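La farmacia Cereck, en el centro comercial de Amley, cerró en marzo su recogida de gafas usadas con 411 pares entregados por vecinos y clientes. Las gafas irán a la fundación Thoroddsen, que las gradúa y las reparte entre personas mayores sin recursos.

La campaña comenzó con una caja junto al mostrador y un aviso en el escaparate. A los pocos días se sumaron 3 ópticas de la comarca y el instituto Grundivitz.
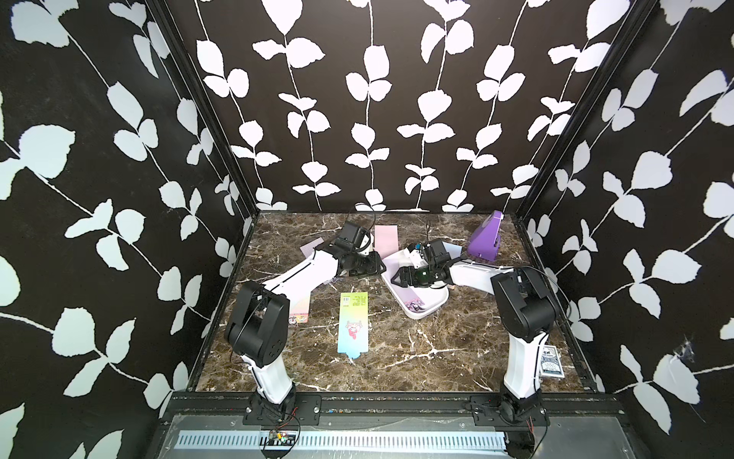 Casimiro Montes
Redactor de Local

La titular de la farmacia, Halldóra Vigfúsdóttir, explicó que muchas monturas llegaron con su funda y casi sin uso. "Hubo quien trajo las de toda la familia", señaló.

Las lentes rayadas se retirarán antes del envío. Quien no llegó a tiempo puede dejar sus gafas en la farmacia hasta las 5 de la tarde, ya para la próxima entrega.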